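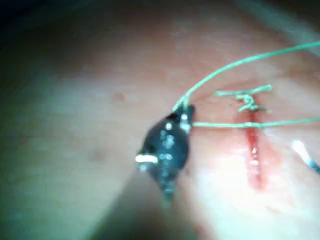 I spent most of August learning to tie knots. I've been a surgical resident for a while now, so you'd think I had that covered, but suturing well by hand and suturing well when you're looking at tissue this close up are two different skills, and I only had the first one.

My teacher for this was Onyekachi Adeyemi. Her first piece of advice was to stop thinking about the needle. Everyone worries about the needle. What gives you trouble is the thread, mainly the tail you aren't watching. I kept a log in a notebook and by the end of the month I had written down 292 knots, good and bad. The bad ones are marked with an x. There are a lot of x's in the first few pages.

Some notes, mostly for myself.

Green suture is easier on the eyes. Against pink or red you can find it right away, even when it's a little out of focus. I tried a dark one for an evening and went back.

Keep the loop up off the tissue. If it lies down flat it sticks, and then you spend a minute picking at it. A big lazy arc looks sloppy but it gives you room to work.

Hold the strand near the tip. When I grabbed it too far back I lost track of which end I had.

Don't pull hard. There's no feel to go by, so you watch the edges of the wound and stop when they touch. I snapped 3 strands in one sitting before I believed this – Onyekachi just handed me another packet each time and didn't say a word.

Cut the tails after you've looked at the knot, and look at it twice.

I practiced at six in the morning before rounds, usually with coffee I wasn't allowed to bring in, left on the windowsill in the hall. Baldur Egilsson had the slot after mine. He ties left-handed and his spacing is better than mine. I asked how he did it and he said he goes slower. So I've been going slower.

Next up is a running stitch. I've done a few and the tension is uneven – tight at the start, loose by the end. I have a new notebook for it, 200 pages, and so far I've used one.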